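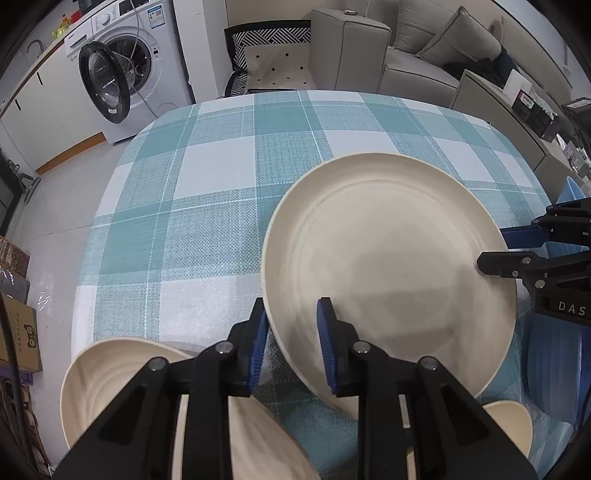
Call for participants: home meals and tableware study

Storine is looking for adults who cook and eat at home most days to take part in a paid study on everyday tableware. We make plates and bowls for home use, and we are planning a new line for next year. Before we settle on sizes and shapes, we want to know how people serve and store food in their own kitchens.

What you would do

You keep a meal diary for 39 days, starting in April. Each entry takes a few minutes and covers what you ate, which dishes you used and how you washed them. You can fill it in on paper or on your phone. Halfway through, we send you a set of plates and bowls to use in place of your own. At the end there are 2 interviews, one by phone and one at our Collside office. If you can't travel to Collside, the second can be done by video.

We have places for 186 households. Only one person per household keeps the diary, but everyone at the table can use the dishes.

Who can apply

You must be 18 or older and eat dinner at home at least four nights a week. We need people who live alone as well as couples and families. You don't need to be a good cook. We would like to hear from more people who:

wash dishes by hand
have limited cabinet space
have weak grip or sore hands
eat at a small table or on the couch

You can't take part if you or someone you live with works for a company that makes or sells tableware.
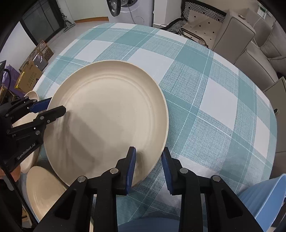

A large cream plate on a plaid tablecloth.

Pay and expenses

Participants who finish the diary and both interviews receive a $300 payment and keep the dishes. If you stop early, you are paid for the full weeks you completed – please let us know so we can offer the place to someone else. Bus and train fares to Collside are paid back on the day, and parking at the Cruzado Street lot is free with a pass from our front desk.

Your information

Diaries are stored under a number, without your name. Interviews are recorded for sound only and the recordings are deleted once they have been typed up. We don't share contact details with stores or advertisers.

How to apply

Fill in the short form on the Studies page of our website, or pick up a paper copy at the front desk. Tell us who you live with, how often you cook and whether you own a dishwasher. Applications close Mon 25 January. We will reply to everyone by email, including those we can't place this time. Applicants without email can leave a phone number on the form.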